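Folding group, Thursday meeting
Held in the back room at Bromow, starting at 10 past 2
Chair and notes: Ostap Sirko
Also there: the folding team, two people from Komex (grippers), one from Slaoui by phone

1. Last minutes
Agreed, with one fix: the spare pads came from Komex, not Slaoui. Sorry, Komex!

2. The slipping jaw
Most of the afternoon went on this and it was well worth it. For anyone who missed the emails: during the bedroom folding work one of the hand-held grippers began letting go on the closing stroke. The trigger stayed fully pulled, the log said "closed", and the jaw eased open by 5 mm anyway. It showed up on waistbands first, as gathered elastic pushes back at the pads far harder than a flat hem does. 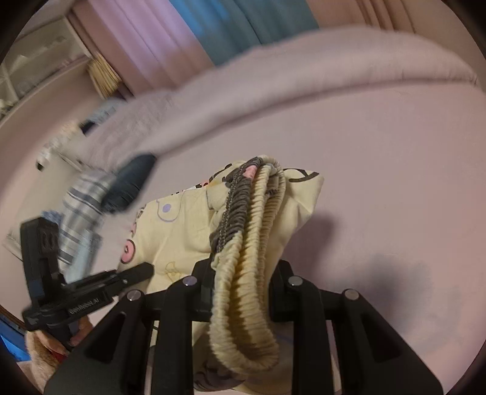

The team went back through all 200 folds from the week and marked 74 where the logged jaw width and the real one didn't match. That is a lot of bad data, but what a lovely clear pattern it makes! Thin cloth is nearly always fine. Anything bunched up is where it goes wrong, and it gets worse as a session goes on.

Komex stripped the gripper down before the meeting and brought the bits in a sandwich box. The grub screw on the trigger shaft had backed out, so the shaft could turn a little without the encoder knowing a thing about it. Everyone had a go at wobbling it. Slaoui asked if the pads could be to blame as well. Komex tried new pads on the same gripper and the fault stayed put, so pads are off the list for now.

Agreed: thread lock on the grub screw, and a paint mark across screw and shaft so any movement can be seen at a glance. The 74 folds stay out of training until they have been looked at by hand. Slaoui would like to keep them as a set of failures and the room was very keen on that.

3. Pinched finger
One of the operators caught a fingertip in the linkage while freeing a drawstring. Sore, no broken skin, entered in the accident book. The operator had let go of the trigger, but the return spring is strong and the arms come back quickly. Long talk about guards. Komex has a soft cover in the works called Okier which goes over the pivots, and passed a rough one round. It feels great in the hand, though it does snag on loose threads.
Until covers are ready: put the gripper down before touching the cloth near the jaws. No exceptions, even for "just a thread".

4. Shorts routine
Still our best test for item 2, with elastic and flat cotton in the same garment. We will run it again on the mended gripper, same bed and same order of folds, so the two logs can be laid side by side.
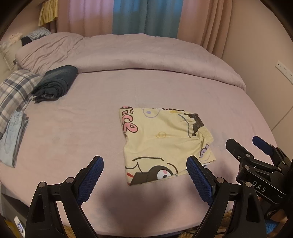
Yellow printed shorts on the bed, with the gripper jaws in front.

Request from the team for a second pair in a bigger size. Yes, go ahead.

5. Actions
Komex: thread lock and paint marks on every gripper, not only the bad one. Two Okier covers to try by the end of September.
Slaoui: log warning when trigger and jaw width disagree.
Ostap: sort the 74 folds, write up the pinch, buy shorts.

6. Any other business
The kettle in the back room is tripping the same socket as the chargers. Please use the one by the door.

Next meeting same time, same room.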